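Who gets the credit in your office?

So I've been stewing on this since our Monthly Wins email went out. I spent most of the summer sorting out the Drodcombe account, all 433 rows of that awful spreadsheet, and the email thanked "the leadership team at Sondport." That was it! My team lead forwarded it to us with a smiley face.

I've worked in offices long enough to know it happens (I once watched a whole training manual get a new name on the cover). What surprised me was how fast I stopped caring about the next project. I did my hours, I was polite, and I quit offering ideas in meetings.
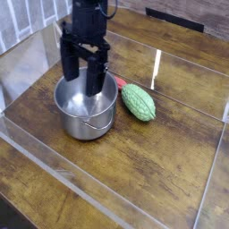 Photo: Skotance

Anyway, I asked for 2 minutes with my lead and just said it, no speech: I did that work and I'd like my name on it. She went a bit pink and said she hadn't thought about it. The next email had all our names in it, spelled right and everything.

I'm still a little cross, and reviews are in December, so I'm keeping a list this time. Has anybody else tried speaking up? Tell me how it went!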